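About Trallow

Trallow is a packaging review school. We teach people who sell small things in small boxes how to look at those boxes before they pay for several thousand of them. We opened in Miyazaki with one classroom and one long table, and we still think most packaging advice is bad, including a fair amount of the advice we used to give.

What we do

We run a short course, 9 sessions, for people who make balms, soaps, teas, candles and the like. You bring your carton. We put it on a plain surface with nothing near it and ask people who have never seen it what they think it holds. Their answers are often a long way from what the designer promised you.

We don't design boxes. We don't print them, and we don't take a fee from anybody who does. Students ask us to recommend a printer and we decline, which annoys some of them.

What we are skeptical of

"Shelf impact" is a phrase we'd be happy never to hear again. Any carton has impact if you photograph it alone under a good lamp. Put it in a drawer, or in a bin with other cartons, and you learn something.

We are also doubtful about pattern. Plaid, stripes, gingham and polka dots get sold to small makers as a way to look warm and homemade. Sometimes they do. They also take up room on a carton that has very little room to begin with, and the words end up tiny. A long narrow sleeve is the worst case. You get one thin panel, and the name, the logo, the small print and the decoration all want to be on it.

Chiyo Kobori teaches the session on narrow cartons, and she is harder on script lettering than the rest of us. Her rule is that if the name can't be read with the box lying on a table, the name isn't on the box. Ayane Sasaki disagrees with her. She thinks shoppers recognize a color and a shape long before they read anything, and that a strong red check does more work than a product name ever will. They have been having this argument in front of students for years, and we have stopped trying to settle it.

The box we would use to start that argument has a red and black check at both ends, a white band across the middle with one thin line of script on it, and a yellow half-circle logo down on the plaid. From any distance the check comes through and the script doesn't. 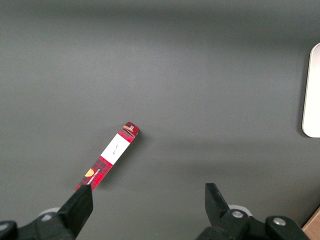

Who teaches here

Aoi Oda started the school after a job in cosmetics buying, where she says she approved plenty of cartons she couldn't have told apart a week later. She takes the first 2 sessions.

Chiyo Kobori and Ayane Sasaki share the middle of the course, usually in the same room.

Toshiko Kawaguchi handles folding and closures: end flaps, tuck tabs, and why yours keeps popping open.

Nermina Kelmendi looks after enrollment and reads every application. If yours says "premium" more than once she will write back and ask what you mean by it.

What you should know before applying

Classes are capped at 19 people. The fall course begins in October. We don't hand out certificates, and we can't promise that a better carton will sell more of anything. Schools that promise this should be asked for their numbers.

Bring a real printed box if you have one. A mockup on a screen is no use to us.

Page last updated December 16, 2022.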